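22 June 2019

Home from the hospice matinee and too wound up to sleep, so I'll write until my tea gets cold. We did the short version of "The Brernlow Line" for the night nurses and a few of the families, in the day room, with the blinds down and that awful ceiling fan going the whole time. Fifty-four chairs put out, and they had to bring in more from the hallway!

I was so nervous about the phone call scene. I've been nervous about it since November, when Duygu Yurt first handed me the pages and told me the daughter shouldn't cry. I thought she was wrong then (I was probably a bit stubborn about it, too), and tonight I finally got all the way through with dry eyes, and a man in the second row put his hand over his mouth. So she was right, and I told her so in the parking lot, and she was very gracious and only said "mm-hm."

Azra skipped a whole page in the kitchen scene and we all just hopped over after her like sheep. I don't think a soul noticed, except that the line about the pill box went missing, and I do love that line. She felt terrible and bought everybody fries on the way home.
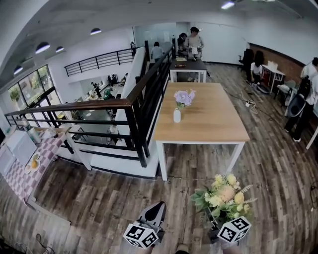
## The talk afterward

This is the part I always want to remember and never write down soon enough. One of the nurses, a young woman with a very soft voice, said that families ask her what time it will happen, and that she had never heard anyone say it out loud in a play before. Then a wife, whose husband is down the hall, said she laughed at the casserole speech and felt guilty for laughing, and three people spoke up at once to tell her they'd laughed too. We went 10 minutes over and could have gone longer.

I do wish we'd had the script cards ready. Two people asked if they could take the casserole speech home, and I had to write down addresses on the back of my program.

Next is the nursing school at Clellano, which has a real stage and, Duygu says, real lights. I need to let out the gray skirt before then, find my other black shoe, and call my sister, who will want to hear about the fries.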